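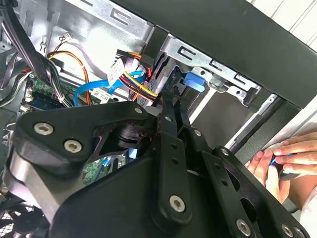 Acta de la reunión del grupo de reparación de ordenadores
Taller Liltov, sesión de febrero
Hora de inicio: 18:15
Preside: Irina Mihăilă
Asistentes: 6 personas, todas del turno de tarde. Excusan su ausencia los dos compañeros de la sede de Prenside.

1. Lectura del acta anterior
Se aprueba sin cambios. Irina pide que conste que la última entrega de equipos a la biblioteca de Taipe fue una alegría enorme: los arrancaron el mismo día y ya hay lista de espera para usarlos.

2. Estado de las torres
Quedan 2 torres de sobremesa abiertas en la mesa grande. La primera ya tiene el disco nuevo y solo le falta el sistema. La segunda es la que más nos ha entretenido, y con gusto, porque por dentro tiene de todo: el mazo negro de cables que baja desde la esquina, la placa verde, el cable SATA azul cruzando hacia las bahías de discos (con su etiqueta blanca y todo) y los cables de alimentación amarillos, rojos y negros que van hacia la jaula. ¡Un equipo estupendo para aprender! Se propone usarla como torre de prácticas antes de entregarla y se acepta por unanimidad.

Se comenta que los cables naranja y marrón no aparecen en la ficha de recepción. Quien rellenó la ficha reconoce que tenía prisa. Se añadirán a mano, anotando de dónde salen y adónde llegan, y de paso se repasará el resto de la hoja.

3. Orden de los cables
Aquí la conversación se alargó, y bien que nos gustó. Hay dos maneras de trabajar en el taller: la de quienes sueltan todo, limpian y vuelven a montar, y la de quienes prefieren tocar lo mínimo y recoger con bridas lo que estorba. Después de un buen rato se acuerda lo siguiente:
- Antes de desconectar nada, foto del interior y apunte en la ficha.
- Los cables de datos que ya llevan etiqueta se quedan con ella. Si el texto no se lee bien, se pone otra al lado sin arrancar la vieja.
- Los mazos de alimentación se recogen hacia el lateral metálico, dejando libres los conectores de la placa.
- Bridas de velcro para las torres de prácticas, de plástico para las que se entregan.
Irina se ofrece a preparar una hoja plastificada con estos puntos para colgarla junto a la mesa. Le sale siempre una letra preciosa, así que aceptamos encantados.

4. Material y compras
Se han recibido las bridas y las brochas antiestáticas. El aire comprimido se acabó otra vez; se pedirá el doble. Hay que reponer también tornillos de caja, que desaparecen a una velocidad asombrosa (se ruega mirar en los bolsillos de las batas).
El saldo del fondo del taller es de 2724 coronas. Se aprueba comprar un juego de destornilladores largos y una lámpara de brazo para la mesa grande, que por la tarde se queda corta de luz justo cuando estamos dentro de las cajas.
Sobre las cajas de plástico para guardar cables sueltos, se decide esperar. Drarkholm nos ha ofrecido unas usadas y queremos verlas primero.

5. Colaboración con Drarkholm
La asociación de Drarkholm quiere montar su propio taller y nos pide una tarde de demostración. La idea entusiasma a todo el mundo. Se hará con la torre de prácticas: identificar las piezas, seguir cada cable de punta a punta, quitar y poner un disco, cerrar y arrancar. Irina llevará la explicación de la placa y otra persona la de la alimentación. Falta confirmar la sala. Si la suya no tiene enchufes suficientes, vendrían ellos a Liltov.

6. Ruegos y preguntas
Se pide no dejar vasos en la mesa grande. Se pide también que los laterales de las cajas, una vez quitados, vayan apoyados en la estantería con el nombre del equipo en cinta de pintor; la semana pasada estuvimos media tarde probando tapas.
Alguien pregunta si se pueden traer ordenadores de casa para mirarlos en el taller. Sí, siempre que haya hueco y que el dueño se quede a echar una mano, que es lo más divertido.

Tareas pendientes
Irina Mihăilă: hoja plastificada y contacto con Drarkholm.
Turno de tarde: corregir la ficha de la segunda torre e instalar el sistema en la primera.
Compras: aire comprimido, tornillos de caja, destornilladores, lámpara.

Se levanta la sesión a las 19:40. La próxima reunión se convocará por correo cuando Drarkholm confirme la sala.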